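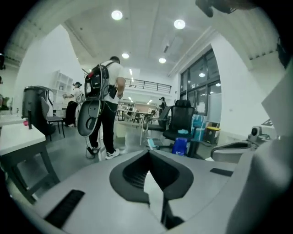
Office interior with a man in a white T-shirt and black trousers

Textile Sourcing and Trade, Unit 6
Buying cloth in one currency and selling clothes in another
Notes by Morena Mazza

Read these notes before Monday's class and bring a calculator. The terms in the first section will be used without explanation from then on.

Terms

Quote currency: the currency in which the mill states its price.
Booking date: the day the buyer confirms the order.
Settlement date: the day the money leaves the buyer's account. For woven cloth this is often months after booking.
Landed cost: the price of the cloth plus freight, duty, insurance and handling, all stated in the buyer's own currency.

Where the risk sits

A mill pays its spinners, dyers and staff in local money. If it quotes in a foreign currency and that currency falls before settlement, the mill gets less local money for the same roll. If it quotes in its own currency, the buyer carries the difference. Somebody always carries it, and a large part of a price negotiation is about who.

Small mills usually accept the buyer's currency to keep the account. Larger ones tend to quote in their own and offer a short period during which the price is held. Fiber adds a second layer. A mill may buy raw cotton in dollars and sell finished shirting in euros, so a weak dollar cuts its material bill while making its cloth dearer for American customers. The two effects seldom cancel out, as labor, energy and finishing are still paid for at home.

Case: Nestine and Duvano

Nestine, a shirting mill, quotes in euros. Duvano, an American blouse maker, books 470 yards of printed voile for a sample line and a first small run. Octavio Giraldo, the buyer at Duvano, agrees to the price in May with payment on delivery. The dollar weakens before the cloth ships. The invoice in euros is unchanged, but the landed cost in dollars is higher, and the blouses have already been offered to stores at a fixed price.

Giraldo has 3 options:

1. Absorb the increase and accept a thinner margin on the season.

2. Ask Nestine to share the increase. Yolanda Betancur, who runs sales at the mill, will probably want a larger repeat order in return. 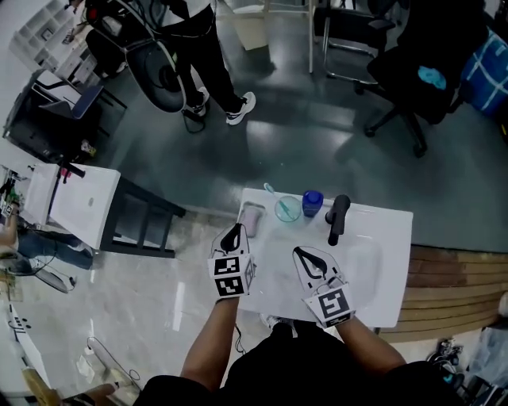

3. Move the repeat order to Sotelo, a mill that quotes in dollars. The hand of the cloth will differ and the print must be approved again.

Work out what each option does to the relationship as well as to the cost. Option 3 looks cheap until new strike-offs and lost weeks are added in.

Forward contracts

A buyer can agree with a bank today on the rate for a future date. This fixes the cost but removes any gain if the rate moves the other way. If the order is canceled, the contract still stands.

For class

Read the Trirkaline case, page 233 in the reader. Eusebio Chambi will lead the discussion. Write one page on which currency Trirkaline should quote in, and why. Hand it to Maribel Cuadros before the session starts.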